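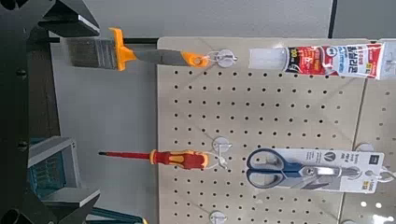 How does a used school book get a new reader?

When you finish a book at school, the book is not finished. Another child can learn from it next year. In the town of Sodcombe there is a shop which buys old school books and sells them again. The shop is called Zornness, and Loubna Soliman works there at the front desk.

First, Loubna looks for a long number on the back cover. It is called an ISBN. Every edition of a book has its own ISBN, a little like a name that no other book may use. An edition is one version of the book. If the writer changes many pages, the new version gets a new number.

Why is this important? Imagine your class uses the third edition, and you have the second. Your teacher says "open page 18", and you find a different exercise there! So the shop pays less for an old edition, and sometimes it pays nothing.

Next she turns the pages. A name written inside is fine. Some pencil marks are fine too, you can rub them out. But a page that is missing is a big problem, and also a page that is wet or has mold.

Then comes the price. Let us say the shop gives you 3 dollars for your math book and sells it later for 5 dollars. The 2 dollars between are not all for the shop to keep. From them it must pay the rent, the lights and the people who work there.

The busiest month is September. Last year the shop bought 2000 books, and many of them came from families in Claltarbridge, the next town.

Do you want to sell a book? Ask a parent first, and ask your teacher if the book is really yours. Many school books belong to the school, and these must go back to the classroom. Look between the pages also. Loubna once found a birthday card in an atlas, and its owner, Everaldo, was very happy to get it back.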